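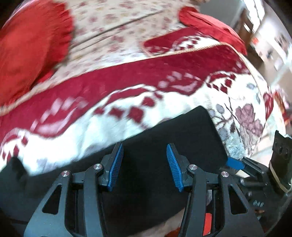 The Joy of a Bed With Too Many Blankets

I own more blankets than any sensible household needs, and every fall I get to bring them all out again. The first cool night does it. I open the closet, pull down the whole stack, and spend a very happy hour making a bed that looks like it was dressed by three different grandmothers.

Patterned blankets are having a good year, and I couldn't be more pleased! For a long time the stores wanted us in oatmeal and gray. Now you can walk into a place like Jemholm and find deep reds, stepped diamonds, and big blowsy flowers in pink and mauve, sometimes all on the same blanket. Red and white is my favorite pairing of the lot. It wakes up a pale room in February, when everything outside the window has gone the color of dishwater.

The trick, if there is one, is to start quiet. A light floral sheet is a lovely base — small print, soft colors, nothing that shouts. Over that goes the big plush blanket with the loud pattern, and I like it put on a little crooked so the band runs across the bed at a slant. Straight lines look like a hotel. A slanted one looks like somebody lives there and was reading until late.

Then something dark. I resisted this for years, thinking black had no business on a bed, and I was wrong. One black piece among all those reds and creams makes the colors look twice as rich. Javton does a square floor cushion that I've dragged onto more beds than floors, and a folded throw does the job too.
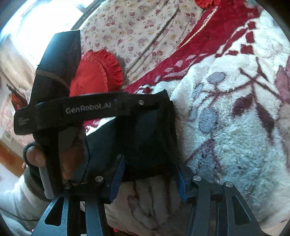
Texture matters as much as color, maybe more, because it's what you notice with the lights off. Plush wants something flat and crisp next to it. I keep cotton against the skin and save the fuzzy things for the top, where cold feet can find them. My own heaviest blanket came from a Bennani closing sale for $49, and it has outlasted two mattresses and a move across the state.

You can spend a great deal more. The wool one in the Wultivel fall catalog is $498, and I've visited it (that's the right word) on more than one lunch break. It's gorgeous, with a border I could look at all afternoon. But plush polyester has its own charms: it goes in the washer, it dries fast, and it forgives a spilled cup of cocoa.

About that washer. Cold water, gentle cycle, half the detergent you think you need. Wash red blankets alone the first few times, whatever the label promises, unless you'd like pink pillowcases. Skip the fabric softener, which flattens the pile, and dry on low. If the plush comes out looking matted, go over it with a soft clothes brush while it's still slightly damp, and it should fluff up beautifully.

For storage I've given up on vacuum bags. They save space, but a thick blanket comes out of one in June creases that are still there at Thanksgiving. An old cotton pillowcase works better for me, with the blanket folded loosely inside and a cedar block dropped in on top. I switch which way I fold it from year to year so the same line doesn't wear thin.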